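Mar 14, 2019

Accident reporting, notes after reading the old forms

I spent the morning with the injury forms of the last year, the ones from the Balley workshop and the ones from the Jirnine side. There are 69 forms. I could use 65 of them. The other four have no date of injury, only the date of signing, and for a claim the date of injury is the one the insurer asks for first.

The delay between injury and report is longer than I expected. Small cuts are reported the same day. Pain in the back or in the wrist is reported late, in one case after 11 weeks. I understand why: the person does not know on which day it began. The form has one box for the date and no place to write "it came slowly". I would like a second box for the day when the doctor first spoke of work as the cause.

Saturnino Cifuentes does not agree with me. He thinks two dates will confuse the supervisors and they will fill in the wrong one. Maybe he is right. I will make a draft with both dates and we can try it on the old forms. 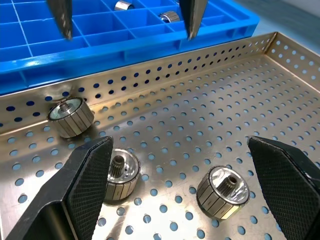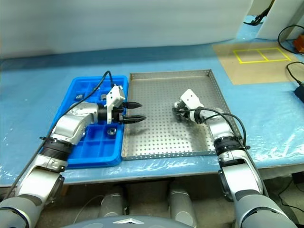

Second point, who receives the form. In Balley it goes to the shift supervisor, in Jirnine directly to the office. Two people from Carrasco who were lent to us in September gave theirs to their own firm, and we got a copy only when the claim was already open. I have asked Carrasco in writing how they want to do it. No answer yet.

Also the word "minor" must go out of the first line. People read it and decide alone that their injury is not for the form.

The Flumeseck folder is still missing its witness pages. I looked in both cupboards.

To do: draft with two dates, ask the office for the wage pages, write again to Carrasco if they stay silent.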